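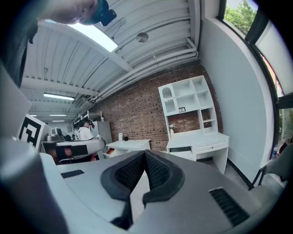 Hand-held gripper trial moves into its second round at Stumham

If you have walked past the old brick building at the Doherty end of Stumham this August and wondered who was fussing over the same piece of plastic from breakfast until dusk, it was very likely Elínborg Thygesen and her small crew, who have been comparing two sets of finger pads for a hand-held gripper and have been good enough to let us come by and get in the way.

The gripper is the sort you carry around yourself. You squeeze, the fingers close, and a camera on the tool records what your hand is up to, so that a robot arm can later be taught to do the same job. The crew has been at it since autumn, and the question they are stuck on at the moment is a humble one: which pads should go on the ends of the fingers?

The first set, which everybody in the room calls the Clodmont pads after the town where they were moulded, has a mesh texture on the inner faces. The second set, from a little workshop in Favholm, is smooth and a fair bit softer. Both went through the same nine household tasks, from hanging up a tea towel to putting the lid back on a jar, and by the end of the first round the crew had logged 2,607 grasps between them, every one written up by whoever was holding the tool.

"I had my money on the smooth ones, I'll admit it," Thygesen said over a cup of tea that had gone cold well before we arrived. "They feel lovely. You pick up a spoon and you think, well, that's that sorted. Then you try a folded cloth and it just slides away on you, and you're standing there squeezing like mad."

The mesh pads did better on fabric and paper, she said, and lost some ground on small, hard things such as coins and keys, where the softer pads seemed to mould themselves around the edges. Neither set came out clearly ahead over the whole list, and the crew would sooner run the lot again than pick a favourite on a hunch.

Prasanna Hettiarachchi has been looking after the arm side of the work, and he has his own reasons for wanting a second round. The arm can only use a recording if the view past the fingers is good, and the Favholm pads are bulkier at the tip, so a little of whatever you are reaching for disappears behind them at just the wrong moment. He has asked for a slimmer version and expects it in the post before the end of the month. He is also keen to swap the order of the tasks, as people were plainly getting tired by the time they got to the jar lid, and a tired wrist is hard on any gripper.

There was some talk as well of trying a different arm controller, though that will have to wait until the pads are settled. "One thing at a time," Hettiarachchi said. "We changed two things at once in the spring and spent ages working out which one had caused the trouble."

The second round uses the same list of tasks, with a few new pairs of hands to even things out. The crew would be glad to hear from left-handers in particular, who were thin on the ground the first time. Sessions run from 10 in the morning until mid-afternoon with a proper break for lunch, and no experience is needed beyond being able to fold a towel. Names can be left at the front desk of the Doherty Street building.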